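Marnetti Two-Level Packing Bench

Item 307

The Marnetti bench is a two-level work surface for packing rooms, sorting areas and light assembly. It is made at our Plarham shop and ships flat. The top is a broad smooth surface with one thin, straight seam across it, and small parts and tape cores slide across it without catching. The lower shelf is narrower than the top and is meant for the things you reach for all day.

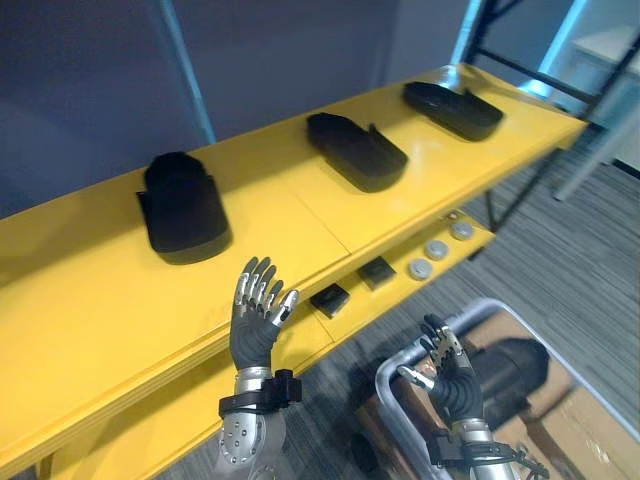
Catalog 11, page 120

Standard color is yellow, top and shelf alike. Molded black parts show up well against it, and so do dark fasteners and most printed labels. Gray and white are available on request, with a longer lead time. We do not stock them.

Length

The bench comes in two lengths, regular and long. Both use the same legs and the same hardware, so a regular bench can be bolted to a long one with the joining plate (sold separately). If you plan to run benches in a row, order the joining plates at the same time. The leg holes are drilled at the shop to suit, and adding them later means drilling on your floor.

Height

Leg height is set when you put the bench together. Pick a setting that puts the top a little below the elbow of the person who will use it most. For shared benches, most customers go with the middle setting and give shorter staff a platform. The legs can be reset later, but the bench has to be cleared first and it takes two people.

Lower shelf

The shelf sits back under the top, leaving knee room for anyone on a stool. The front strip stays within reach from a standing position. Heavy stock should go toward the back, close to the legs – the front edge is not built to be stepped on or used as a foot rest.
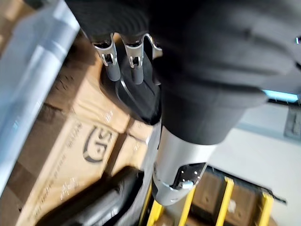 Care

Wipe the top with a damp cloth and dish soap. Do not use acetone or paint thinner, both of which will dull the finish. Tape residue comes off with warm water if you get to it the same day. Older residue may need a plastic scraper. Metal scrapers leave marks that collect dirt and cannot be buffed out.

Check the leg bolts after the first month and again each July, or whenever the bench has been moved. A bench that rocks usually has a loose bolt at one of the back legs. If the bolts are tight and it still rocks, adjust the feet.

Ordering and delivery

Order by item number and give the length and color. Benches going to Cleltberg and nearby towns are delivered on our own truck and can be carried inside for a small charge. All other orders go by freight to the curb or loading dock. Please look over the cartons before you sign – damage reported after the driver leaves is much harder to settle.

Replacement feet, bolts and shelf brackets are sold through Afolabi Supply. Have the item number ready, as the older Marnetti bench used a different bolt.

Page updated May 3, 2026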